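Ostton Robotics Club: FAQ for new members

Quick answers before you email us. Updated in March, more to come when we get a minute.
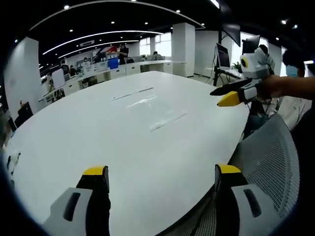 Clear plastic on the big white table, one of our harder materials. Two hand-held grippers.

What is this club?
Students teaching machines to handle everyday stuff. Mostly picking up, folding, flattening, putting away. We record people doing the job with hand-held grippers, then train on the recordings. At the end of term we enter the Urquijo Cup.

Do I need to know how to code?
No. Plenty of first-years start by collecting demos and pick up Python along the way. If you already code, great, Urho Nurmi will find you something to fix by the end of your first session.

When do you meet?
Twice a week, 4:30 pm till 7. Come late if you have class. Please don't come early, there are people working at the desks and they have asked us nicely more than once.

What does it cost?
Nothing for students. Bring a laptop if you have one, if not there are loaners, ask Maite Esteban.

What's the task this term?
Thin plastic. Sheets and bags, spread out flat and then folded on a table. Cunton was the towel team last year and thin plastic is a whole different animal. It's see-through, it picks up glare from the lights, it sticks to itself. Creases can look like edges. Expect the first week to be frustrating.

How do the hand-held grippers work?
Squeeze to close, let go to open. Keep the yellow tips where your camera can see them. Move slower than you think you need to. Way slower. Most rejected demos are just too fast.

Can I work alone?
For demos, no. Pairs. New people get matched with someone who has done at least 75 good ones. Training and code you can do on your own whenever.

How many demos do you need?
Goal is more than 900 usable ones before the Cup. Usable means:
- started from the home position
- both hands in view at the start
- no talking to your partner with your hands (you know who you are)
- labeled the same day

What gets a demo thrown out?
Dropped plastic that you grab with your fingers. Sleeves over the lens. Wrong task name in the log, this one is the worst becuase we don't catch it till training. If you mess up just say so and redo it. Nobody minds.

Do I have to wear a mask?
Optional. Some members do. If you have a cold, wear one or stay home please.

Can I take a gripper home?
No. Sign it out, sign it back in, charge it. Severino Herrero has the key to the cabinet.

What is the Urquijo Cup?
Student competition, held in Nuston. Each team gets 2 tries at the same task on a table they haven't seen before. Best try counts. Rules for this term are on the notice board, read the part about spare parts.

Who goes to Nuston?
7 seats in the van. Priority to people with logged hours, then we draw names. Everyone else can watch the stream.

Can I get course credit?
Sometimes. Mal-soon Seol signs the forms, talk to her before the add deadline and not after. You'll need a one page write up at the end too.

I missed the intro session, now what?
Just show up. Miłosz Szewczyk runs a short saftey talk for anyone new, first ten minutes. Then you can start.

Still have a question?
Ask at the table or use the contact form. Replies are slow near the Cup, sorry.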